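Plotberg Project - Frequently Asked Questions

Search this site Go Advanced search

This page collects the questions we get most often about the Plotberg method, which trains a two-armed robot from recordings of people working with grippers on their own hands. It was last updated 8/9/21. Answers are by Amna Satti and Lai-ching Lai unless the text says otherwise.

What is Plotberg?

Plotberg is a way of teaching a robot small household packing tasks. A person does the task at a table using a pair of grippers worn on the hands. We record the finger positions, the path of each hand, and the view from several cameras. A model is then trained on those recordings and run on a robot with the same kind of gripper at the end of each arm. No robot takes part in the recording stage.

Why not just drive the robot by remote control?

We did that first. It works, but it is slow, and people get tired of it quickly. Operators also tend to avoid anything that needs both arms close together. With the grippers strapped to the hand, a new person is usually comfortable by the end of the first session, and they use both hands at once without being told to.

The cost is that a person's arm can do things the robot's arm can't. Some recordings contain wrist angles that the robot is unable to reach. We check every recording against the arm's limits before training and drop the ones that fail.

What tasks are in the current set?

There are three, and all of them use plastic containers and small cartons. In the first, the person opens or closes a latching lid. In the second, a carton is picked up and placed in a tub. The third is the long one: take the lid off, handle a carton with one gripper while the other hand manages the lid, put things away, and close up. We call that one Keren in the paper and in the file names.

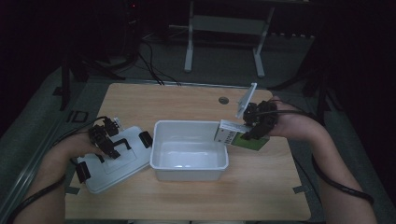
Keren is the hardest of the three for the model. Most of the trouble comes from the two hands needing to do different jobs at the same time. If one hand is holding something steady, the correct action for that hand is to stay still, and a model trained the simple way learns that badly. It drifts. We changed the training so that each hand is predicted separately first and then corrected using what the other hand is about to do. This correction step is the main new part of the method.

How much data did you use?

The training set has 911 recordings from six people. We did not try to balance the set between people, and one of the six did far more than anyone else. There is a table in the appendix showing who contributed what.

Did the people get instructions?

Only short ones. They were told the starting layout, the end state, and not to use their bare fingers on the objects. How they did it was up to them. Some people always take the lid with the left hand, and some switch. We kept both. An early version of the project asked everyone to follow the same steps, and the model trained on that data did worse when an object was moved from its usual spot.

What do the cameras record?

We use one view from head height and one from each gripper. The head view gives the overall layout of the table. The gripper views are better for the last part of a reach, when the fingertips are close to the object and the hands block the view from above. Removing the gripper views hurt the results more than removing the head view did. That surprised us, and we ran the comparison again with the same outcome.

Large, smooth, pale containers are still a problem for the gripper views. Close up, a side wall can take up much of the picture and give the model very little to go on. Cartons are easier. They have printing and sharp corners, and the model can find them even when only part of one is showing.

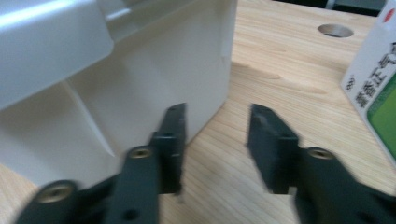
How well does the trained robot do?

We ran 188 trials on the robot across the three tasks. Carton placement succeeded most often, lids came second, and Keren came last by a wide margin. With the correction step turned on, Keren improved clearly over the plain version of the model, but it still fails often enough that we would not leave it running alone. The full results are in the paper, broken down by task and by type of failure.

What counts as a success?

The object has to be where it should be, and the lid, if there is one, has to be properly closed. A lid that is resting on the tub but not latched is a failure. Dropping an object and picking it up again is allowed as long as it stays on the table. Each trial was scored by one person at the table and later by a second person from video. Where the two disagreed, we counted it as a failure.

What usually goes wrong?

In lid tasks, the fingers slide off the clip. In carton tasks, the gripper closes a little early and pushes the carton over. Open flaps cause trouble too - the model sometimes grips the flap when it should grip the body of the carton. In Keren, the most common failure is still that one hand lets go too soon.

Does it work with objects it hasn't seen?

To a point. Cartons of a similar size are fine. New tubs are mixed, and a tub with a different kind of latch mostly does not work at all. We make no claim about soft objects or anything with liquid in it, and we have not tested either.

Can I use a different gripper?

Probably, if its fingers open and close in a similar way and your robot can carry the same model. The training code reads the opening width and the hand position, so another design should only need a new settings file. The Fema group has tried this with a gripper of their own. Their notes are linked from the code page. We have not checked their numbers ourselves.

Are the grippers comfortable?

They are fine for short sessions. The weight sits over the fingers, and the cable running back along the arm takes some getting used to. We limit sessions and ask people to stop if their hands hurt. A lighter version has been in progress since May, but it is not what was used for the data in the paper.

Why are the worn grippers wired?

Timing. An earlier wireless version lost samples, and matching the finger data to the video afterward took longer than making the recordings. The cables get in the way now and then, but the data lines up.

Is the data public?

The recordings for the first two tasks are. Keren will follow when we have finished checking the timing on the older files. The head view can pick up parts of the room and of the person's arms, and everyone who took part agreed to that in writing. Please read the license file before using the data in a product.

How should I cite the work?

Use the entry on the paper page, under Satti and Lai. Please say which version of the data you used, as the numbers are not comparable between versions.

6 comments 3 shares

Contact: Plotberg Project, Amarasinghe Building | © 2021 Plotberg Project | Back to top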